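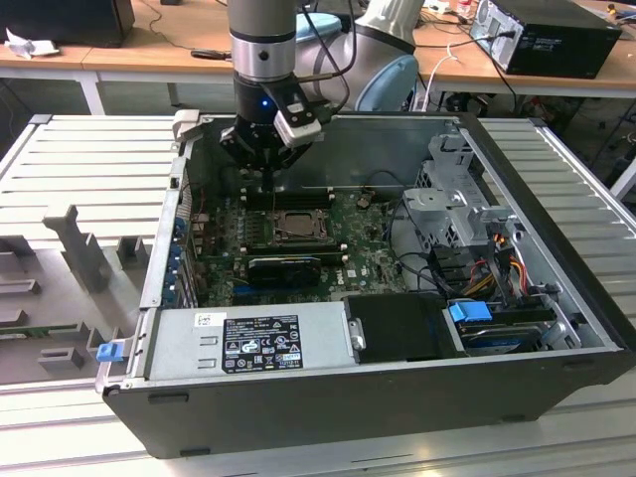
Cell two, arm over the memory slots, tower on its side.

Gripper won't let go of RAM sticks – anybody seen this?
14 replies · 3 shares

tzabala
Okay, I need some outside brains. We're running an arm that pulls and reseats memory in old desktop towers (teardown and refurb work, mostly office machines). It's been solid since we set it up, and then in October it started doing something that scares me a little. It goes down, grabs the stick, seats it, and then the fingers don't open. The controller thinks they did. So the arm lifts on schedule with the stick still pinched, and if the stick is seated well, the whole board comes up with it until something gives.

First time, it popped the stick back out and I figured bad luck. Second time it tore the slot right off the board. Third time it dragged the tower a couple inches across the slats before the force limit tripped, and my coworker had his hand on the other end of the case. He's fine! But I shut it down after that and it's staying down until I understand it.

The light on the gripper stays blue the whole time, which on ours means no fault. Controller log says "open confirmed" every single time. We've done over 3000 cycles on this set of fingers, if that matters.

hamish_tosh
First thing, good call on shutting it down. Second thing, why was a hand on the case with the arm live?

tzabala
Yeah, I know. Teodoro was steadying it because that model rocks a bit when it's on its side. We have a rule about it and the rule got soft. It's hard again now.

hamish_tosh
Fair enough. For the fault itself, I'd bet on the cable. Are yours running up the outside of the arm like in the pic? Every time the wrist rolls over you're flexing the same couple inches. We had a Rasetti gripper do exactly this and it was one broken strand in the signal pair. It only failed at one wrist angle, so of course it passed every bench test.

plasticfingers
I don't buy the cable. If the signal was dropping out you'd get a comms fault, and the light wouldn't sit there happy and blue. Sounds to me like "open confirmed" just means the motor got the command and turned. If the finger is slipping on its shaft, the motor opens and the finger stays put. Pull the fingers and look at the set screws.

hamish_tosh
Depends how it's wired. Ours never threw a comms fault either.

plasticfingers
Then ours are different grippers, and we're both guessing until she takes hers apart.

amparo_a
Can I ask something boring? What force limit are you running on the lift? You shouldn't be able to tear a slot off a board. We have ours at 33 newtons for the first little bit of upward travel and it only opens up after that. If a stick is still stuck, the arm just stops and whines at you.

tzabala
Umm. It's the default, a lot higher than that. We left it up because some of the old drive cages need a real tug, and it's the same program for everything.

amparo_a
I'd split that up before you even look at the gripper. Grippers are going to fail again someday, and the limit is what keeps it from hurting anybody.

teolorente
I'm the hand in the story lol. I'd also like the limit lower please.

jwouters
We run the Hellitz controller and there's a setting for how far the fingers have to travel before it reports open. Somebody here had loosened ours to quit getting nuisance stops. Worth 2 minutes to check yours.

plasticfingers
^ this would also fit. Still say set screws though.

tzabala
Update! I had the gripper off this morning. One set screw was backed out far enough to turn with my fingernail, and that finger could rotate on the shaft by hand. So plasticfingers gets that one. BUT the travel setting was also wound way down, so Josefien's right too, and I have no idea who changed it (it might have been me). I wiggled the cable through the full wrist range with a meter on it and got nothing weird.

New screws are in with threadlocker, travel setting is back to stock, and the memory program has its own lift limit now. I ran 13 scrap boards with nobody within reach and they all released. I'm not calling it fixed yet.

hamish_tosh
Glad it wasn't the cable. Put some slack in it anyway.

amparo_a
What did you end up with for the limit?

tzabala
Copied yours for now. It stopped once on a stiff slot and I was weirdly happy about it.

plasticfingers
Check those screws again in a week. Threadlocker on oily threads doesn't do much.

Log in to reply · 3 shares
This site uses cookies to keep you signed in. OK / Manage
Contact · Forum rules · Back to top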